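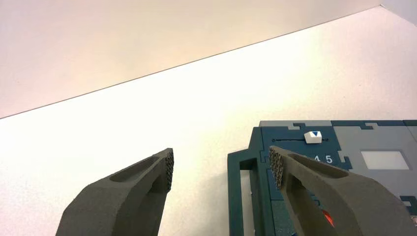 Clastitz fingertip notes

Hi! These are my notes and logs from trying two sets of fingertips on the same arm, plus the files if you'd like to have a go yourself. I call the sets Alleo and Sarmiento, after the folders they ended up in. Alleo has the bumpy pads, Sarmiento has smooth ones, and the finger bodies behind them are the same shape so you can swap them without redoing the wrist calibration (I still redid it, I'm fussy).

What's in here

986 attempts on the task board, one folder per attempt. Each has the wrist camera video, joint positions and a short text file with my verdict. There's also a misc folder with 290 attempts from before I fixed the gripper timing. I'd leave those out of any training, but they're handy if you want to see what lag looks like.

The slider

Most of my time went on the slider, the one with the white knob and the blue triangle. It's a fiddly little thing! My favourite approach is to come in wide open, centre over the knob, close slowly and then drag along the track. The right finger can hide part of the number scale from the wrist camera, so don't rely on reading the digits for position. I used the knob itself and had much better luck.

So which one?

Alleo for the slider, easily. The smooth pads crept off the knob when I dragged at any decent speed. For pressing buttons I couldn't pick a favourite, and either will do the job with the gripper shut.

Things to know

Verdicts are mine alone, and I was a soft marker in the first 5 sessions. Lighting changes a bit between morning and late arvo. Video is the bulk of the download, so grab the joint logs first if your internet is as slow as mine.

The controller is Bukodow with default gains, except grip force, which I set per attempt and logged. I'm aiming for 2,000 attempts by June, with a third pad colour if the printer behaves.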